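September, bench notes, glue trials continued
Start 9:40 a.m.

Picking up where I left off with the two hide glue batches. Rania Obeidat has been telling everyone in the shop that the Firnari pearls hold better than the Baran granules, and I said I'd believe it when I had broken enough joints to have an opinion. So I've been breaking joints.

Setup same as before. Maple offcuts, planed the same morning they get glued, end to long grain on half and long grain to long grain on the rest. Glue soaked cold overnight and brought up in the pot with the lid on. I marked the Firnari pieces with a pencil tick and the Baran pieces with nothing, then worried that I'd press harder on the ones with the tick, so Rania did the clamping without being told which was which. She guessed anyway. She guessed wrong on the first one and I am writing that down.

First thing to say is that the long grain joints tell me very little. Both glues gave me torn wood and a clean glue line, and once the wood goes before the glue does you're testing maple. I knew this going in and did it anyway because the scrap was there. Skip it next time.

The end grain joints were more use. Firnari came out ahead, but the spread inside each batch was as wide as the gap between the two, and I don't see how anyone gets "holds better" out of that. One Baran joint outlasted every Firnari joint in the set. Rania says that one was a fluke. Maybe. If we get to throw out the flukes I can make either glue win.

Pot temperature is the part I trust least. The dial on the pot says one thing and the kitchen thermometer says another, and they disagree more as the water level drops. Yesterday I let it get low while I was on the phone with the supplier and the glue went stringy and smelled strong. I used it on two joints before I noticed. Both are Firnari. I've left them in the pile but circled them, and whoever reads this can decide.

11:15. Supplier call, for the record. The man at Junavau wanted me to know that their glue is "laboratory graded" and that the higher price reflects this. I asked what it was graded for. He said strength. I asked how the test was done and he said he'd send a sheet. The sheet arrived and is one page, mostly a picture of a violin, with a bar chart that has no numbers up the side. I would like to sell things with a chart like that.

The chart does mention gram strength further down, in small type, and this at least is a real thing. More gram strength means it gels faster and you have less time to get the clamps on. That cuts both ways for us. On a chair with 7 joints going together at once I want slow glue, and I'd give up a fair bit of strength to get it, given that none of the old chairs that come in here failed because the glue was too weak. They failed because somebody leaned back in them for forty years, or because someone in between got at them with yellow glue and nails.
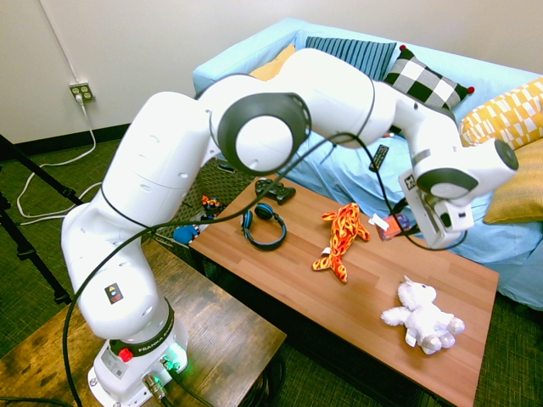

Which brings me to urea. The recipe going around is to add some to the pot to slow the gel, and people swear by it. I tried it in a small jar of the Baran and it did stay runny longer, no argument. What I can't say is what it costs. The joint I made with it felt fine by hand, and I've written "felt fine by hand" in this notebook enough times to know what it's worth. Needs its own run, with the same clamp time and a plain batch poured from the same soak.

2:30 p.m. Rania came by with the Enuvell article on her phone, the one claiming hot-warmed parts double the strength of a hide glue joint. Read it twice. There's no cold-parts joint in it anywhere, so double compared to what? I do warm the parts, always have, with the heat gun or on top of the stove in winter. I think it helps with open time. I have never tested it and neither have they.

Sandpaper note while I remember: the 600 is nearly gone and somebody keeps using it to clean the glue brush. Please stop. Hot water cleans the brush.

Where this leaves the order. I'm not switching on what I've got. Baran is cheaper, we have most of a tub left, and the difference I can measure is smaller than the difference between me on a good morning and me after lunch. Rania disagrees and has initialed the margin to say so.

To do next session:
End grain only, fresh maple.
Second thermometer in the pot, write down both readings.
Keep the water topped up and stay off the phone.
Urea jar against plain jar.
Cold parts against warm parts, if there's wood left.
Ask Junavau for the numbers up the side.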